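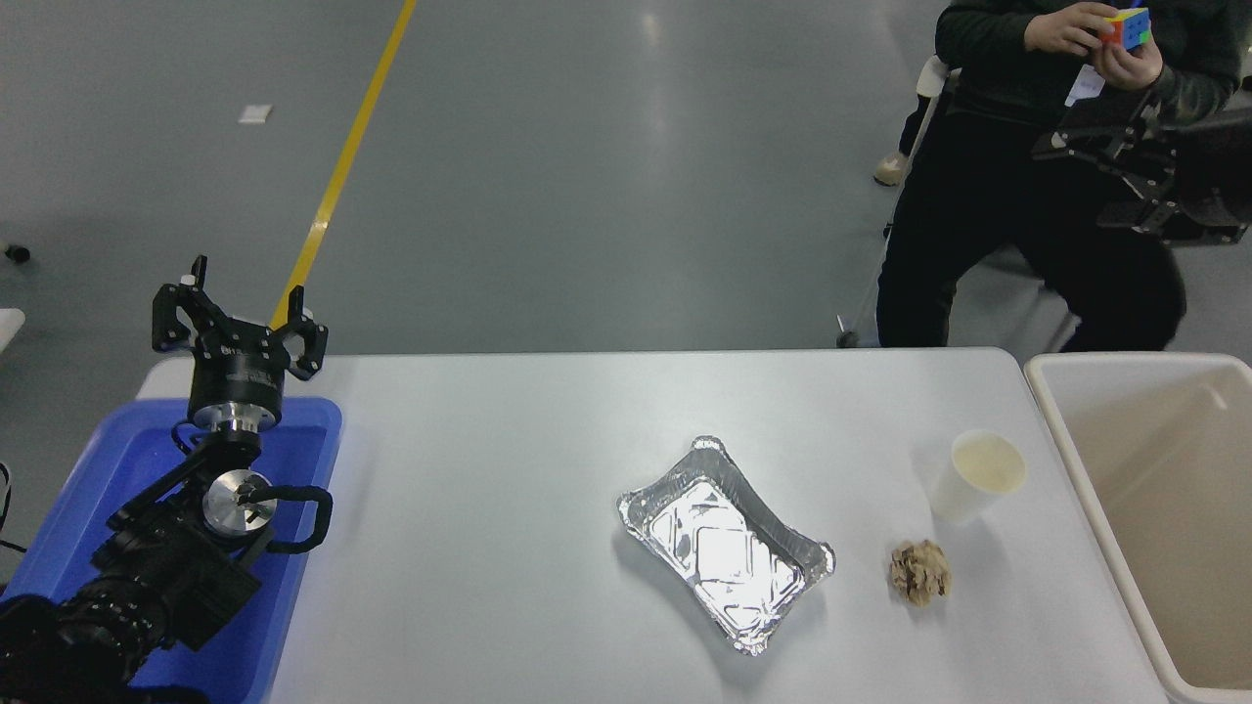
Foil tray

A foil tray, also called a foil container or foil pan, is a shallow vessel pressed from thin aluminum sheet and used to cook, store, carry and serve food. Most foil trays are sold as disposable items, although many can be washed and used again if the metal has not split.

Construction

Foil trays are stamped from a continuous roll of aluminum. The sheet is cut to a blank and forced into a mold by a punch, which leaves fine wrinkles in the walls where surplus metal gathers. Smooth-wall trays are made from lubricated sheet in a separate type of mold and cost more.

The edge is usually rolled outward into a rim. The rim stiffens the opening, covers the cut edge and, on some models, holds a cardboard lid that is secured by folding the metal over it. The base is often embossed with ribs, rectangles or a grid. Embossing stiffens the flat area and raises food slightly above any fat or liquid.

Shapes and sizes

Rectangular, oval and round trays are the common forms. Capacity is given in milliliters or fluid ounces and may be measured to the brim or to a fill line, so figures from different suppliers are not always comparable. The Prutura catalog, for example, lists a rectangular tray at 1,520 ml to the brim, while the nearest Davel equivalent is rated by fill line only.

Deformation

The walls bend easily under hand pressure. A tray lifted by one side when full tends to fold across its width, and large trays are commonly carried on a rigid baking sheet. A crumpled tray can be pressed back into approximate shape, but repeated bending at one crease causes cracks and leaks.

Use with food

Aluminum tolerates oven and freezer temperatures. Salty or acidic foods, such as tomato sauce, may pit the surface during long storage. Use in microwave ovens depends on the instructions for the oven and the tray.

Disposal

Clean foil trays are accepted by many local recycling programs. Food residue should be scraped off and the tray rinsed. Paper napkins, wrapping paper and cardboard lids are removed and sorted separately. Paper cups require their own check, as many have a plastic lining that ordinary paper mills do not handle. Liquid is emptied from cups before sorting.

See also

Aluminum foil
Baking pan
Disposable tableware
Paper cup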